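Cold wash detergents, do they work or is it marketing?

Started by mallowfield, August

mallowfield wrote:
We've been on 60 for towels and 40 for everything else since forever. My sister has switched to Plellora, the one sold as working at 20 degrees, and says I'm throwing money down the drain. I had a look at the box and the claims are a bit woolly. "Up to" this, "as much as" that. Has anyone here used it for more than one bottle? Not interested in whether it smells nice.

ted_of_nekier wrote:
Used it for most of last winter. Shirts fine. Tea towels not fine. Anything with butter or chip fat on it came out with the same mark it went in with, only paler. Went back to powder at 40.

Hannockburn wrote:
Ted, were you filling the drum to the top? Most people overload and then blame the bottle. I've run 20 degrees for two years with four of us in the house and I have no complaints, tea towels included.

ted_of_nekier wrote:
Two thirds full. I do know how to load a washing machine.

mallowfield wrote:
Two years of the same brand, Hannockburn, or cold washing in general?

Hannockburn wrote:
General. Plellora since about Easter, supermarket own before that. Can't say I noticed a change when I swapped.

pegbag wrote:
Well that's rather the point isn't it? If you can't tell it from supermarket own then what is the extra money for? I paid nearly double and got a nicer cap.

Koen Jacobs wrote:
I repaired machines for Van den Broek until I retired, so I have seen the other end of this. Cold washing all the time with liquid leaves a grey paste behind the drum and in the door seal. You don't see it until it smells. Do what you like with the shirts but run it empty at 60 once a month, with powder. And pull the drawer out and rinse it.

Hannockburn wrote:
People in the trade always say that and I've never had paste.

Koen Jacobs wrote:
Have you had the back off?

Hannockburn wrote:
No.

Koen Jacobs wrote:
Well then.

mallowfield wrote:
What bothers me is the saving. The leaflet says 331 washes a year for a family. Who does 331 washes? We do four a week and I thought that was a lot. Work it out on our number and the saving shrinks to the price of a takeaway, and then you've spent it on the dearer bottle.

pegbag wrote:
My lad plays football and I'd believe 331. But yes, they'll have picked the number that suits them. It also doesn't say what they're comparing with. If it's 60 with a tumble dry after, anything looks cheap.

ted_of_nekier wrote:
There's a chart on their site with "2000 homes agreed". Agreed to what? I read it twice.

gresberg_lil wrote:
Coming in as a cold washer who isn't sold on the brand. Small cloths are where I keep to 20: dusters, glass cloths, the ones for wiping down. Nothing greasy. They sit in a basket until there's enough to bother with, then in they go with whatever liquid is on offer. I've never paid for the special stuff and I don't intend to start.

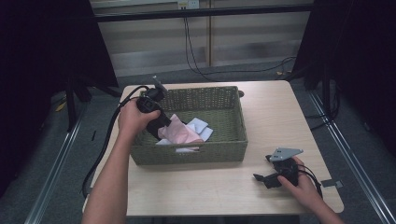

Gresberg Household Swap Club, Laundry and Cleaning section

mallowfield wrote:
Do you keep pinks and whites together at 20, Lil? That's the one claim I half believe, that colours don't run.

gresberg_lil wrote:
Yes, once they've been through a few times. A new red I'd still do by itself. I wouldn't trust any bottle on that, whatever it says on the front.

Hannockburn wrote:
So we've got two people happy at 20 and everyone else guessing.

ted_of_nekier wrote:
I'm not guessing, I've got the tea towels.

pegbag wrote:
Cold for things that are hardly dirty, warm for things that are. My mother did that with a bar of soap and no leaflet.

Koen Jacobs wrote:
And 60 once a month, empty.

mallowfield wrote:
All right. I'm going to do half the tea towels at 20 with my sister's Plellora and half at 40 with our usual powder, same week, same cooking. Will mark the corners with thread so I can't fool myself. Not expecting much from either, if I'm fair.

Hannockburn wrote:
Don't overload it.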